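Home | Notebook | Bench log | Materials | Search

Thursday, 9:40

Residue trial on the Galtham table finish, continued. Question is still whether the haze after cleaning comes from the detergent or from the finish itself. Rok Krasniqi thinks the finish. I am undecided.

Stock solution made up as before: 2 mL of Wukex concentrate in 488 mL of tap water. The second bottle got the same dose in deionized water. Both labeled on the shoulder and the cap, as the caps were swapped last time and we lost a morning to it.

Test coupons: white Galtham offcuts, degreased, left flat overnight. Gloss meter zeroed on the black tile before each set. The Gashi meter drifts if it sits near the window — moved it to the back bench.

A round white table and something pink, held: 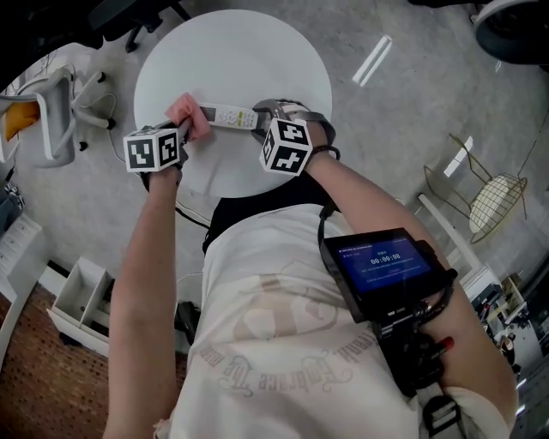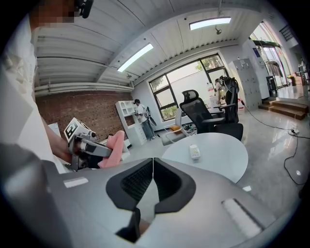

Coupon results so far. Tap water set: haze visible under the raking lamp on every coupon, worst along the edges where the liquid pools. Deionized set: faint marks at the edges, centers clear. Gloss readings agree with the eye on the first set and are ambiguous on the second. The spread within a single coupon is nearly as large as the difference between sets, so I am not putting a number on it yet.

Hardness of the tap supply by strip test: 268 ppm as carbonate. High enough to explain most of the haze without blaming the finish. Rok disagrees and points to the Skudow samples from February, which hazed with deionized water too. Those had a different topcoat.

To do:
Repeat the tap set with a plain water rinse, 100 mL per coupon, blotted dry.
Run one blank with no detergent in each water.
Check whether any Skudow offcuts are left in the drawer.
Ask Rok for the February topcoat sheet.

14:15 — Blanks poured. Lamp off, coupons covered until tomorrow.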